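The portable unit at Nallier reached Bay 4 at 0612. Vesela Trajkovski checked the wristband against the requisition, read the name aloud, and waited for the patient to say it back. He said it back. The order was for one chest view, supine.

She placed the detector under his shoulders and set the tube at 100 centimeters. He was 38, a roofer, and he asked whether it would hurt. She said no. She said the plate would be hard.

"Breathe in. Hold it."

The exposure took less time than the word.
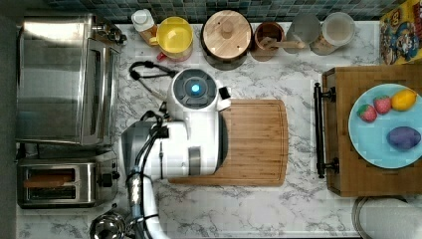
The counter, with the cutting board and toaster oven.

The image came up on the Binex console with the left lung down by a third. She did not read films. Reading was for Akolgo, two floors up, who had been awake all night. She marked the side, logged the dose, and dialed extension 931.

"Bay 4," she said. "Look at it now, please."

"Is it bad?"

"It's sent."

She lowered the plate and slid it free with one hand behind his neck. He asked if he could breathe. She saw that he had been trying not to.

"Yes," she said. "Go ahead."

Then she wiped down the detector and unlocked the brake.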